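Subject: Re: [grip-collect] Box scenes: what counts as a finished example?

On a morning in September, the Koubek group wrote:

> We have started on the box scenes at our end and have three questions before we go too far.
>
> 1. Does the soft lining stay in for every run, or do we swap it out partway?
>
> 2. If the object gets dropped on the way up, do we throw the run away or keep it?
>
> 3. Our people keep clearing the side clutter out of the boxes before they start. Is that what you want? The runs go faster but the instructions on the list didn't mention it.
>
> We have 44 runs so far and would sooner fix things now than redo them.

Thanks for asking before you got further in. I'll take these in order, and then there's a note on the pads for everyone.

1. Keep the lining in for the first 30 runs with each object, then take it out and do 8 more on bare cardboard. We tried it the other way round at Bandusthorpe and people forgot to put the mat back. The fluffy lining is the harder case and we're short of it. Small objects sink into the pile a bit, and the model trained on the last batch tended to close too high and come up with nothing. Please don't flatten the fur with your hand between runs. Let it sit however it ends up.

2. Keep it. Mark it as "drop" in the log and carry on. If you pick the object up again in the same recording, mark it "drop, regrasp". The only runs to throw out are the ones where the recording stopped early or where your other hand came in to help. Don't stage drops on purpose, either. We had a set like that last year and you could tell.

3. No, leave the clutter where it is. The boxes at the far end of this work will have straps, packaging and containers in them, and we want the examples to look the same. Starell's bench runs are all on clean surfaces and we have almost 485 of those already, which is plenty. What we need from the box scenes is a small target with other things close by.

It's fine for a strap to lie right up against the object. It's also fine for a container to take up one side so that you have to come in from the other. Move the clutter around every few runs, but don't remove it.

For those who haven't set one up yet, a box at the right level of mess:

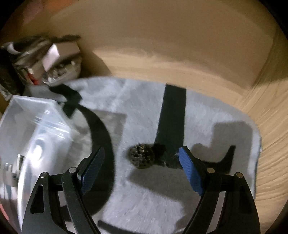 Box scene, small dark object on the fur mat, gripper open around it.

Note that the two pads are on either side of the object with open space between them. Try to get to that position and slow down before you close. A lot of the runs we've had back go straight from the rim of the box to a closed grip in one movement, and there is very little in them for the model to learn about lining up. You don't need a full stop. A slower last bit is enough.

Dark objects next to dark straps are welcome. We know they're hard to see in the recording, and we'd like more of them. Shadows from the gripper on the mat are also fine, so please don't add extra lamps to get rid of them. If you normally work by a window, keep working by the window, and write the time of day in the log so we can sort morning runs from afternoon ones later.

On the pads: check that both are pushed fully home before each session. We use Fastix to hold ours on and it has been all right, but one of ours crept a few millimetres over an afternoon and we didn't notice until the files were labelled. If a pad shifts, note the run number and we'll look at everything from there on.

Koubek, your 44 can stay in. Add "cleared" to the log line for each one where the clutter was taken out, and start the new ones with it left in. There's no need to redo anything.

The log template in the shared folder has a new column for the lining. Old logs will still load without it, but please use the new one from here on.

Bandusthorpe collection desk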